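Topic: Unlabeled bottles, do you keep or throw?

leonilde_f wrote:
Good evening to all. I am cleaning the utility room of my mother and I found a white bottle without any label, with a wide round cap. She thinks it is the Memotano softener, I think it can be the Hondico descaler. I don't want to open it near my face. I put it on the white table with the gray tray, so it stays apart from the other things until I decide.

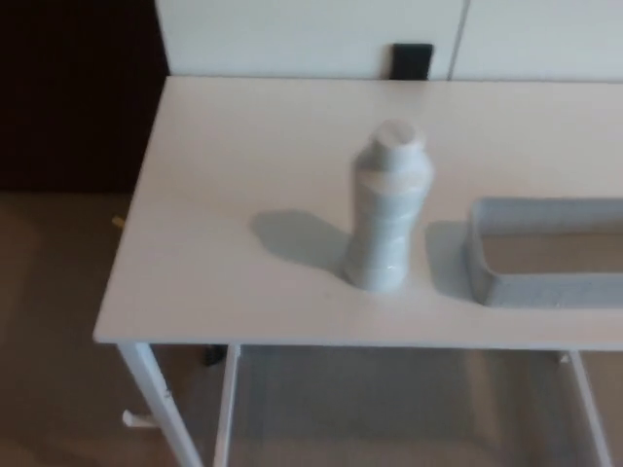 The bottle, with the tray at the right.

The shelf it came from is only 100 cm wide, so I need the place.
Leonilde Fonseca

gezer20 wrote:
No label, no discussion. Take it to the collection point for chemicals and buy a new one. Softener is cheap.

pantry_moth wrote:
I don't agree with gezer20. If the mother uses this room every week, she probably knows her bottles. Ask her where she bought it and compare the shape in the shop. My Isten one is 900 ml and has a different cap.

gezer20 wrote:
Many brands use the same shape. I had 19 bottles under my sink and two were wrong, one of them was drain cleaner.

leonilde_f wrote:
Thank you both. My mother is now less sure than this morning, so it goes to the collection point in July, when they take chemicals again. Do I leave it closed in the tray, or must it go in a bag also?

pantry_moth wrote:
Closed and standing up is enough for ours. Call yours first.

Contact us | Copyright Memotano Home Forum | Back to top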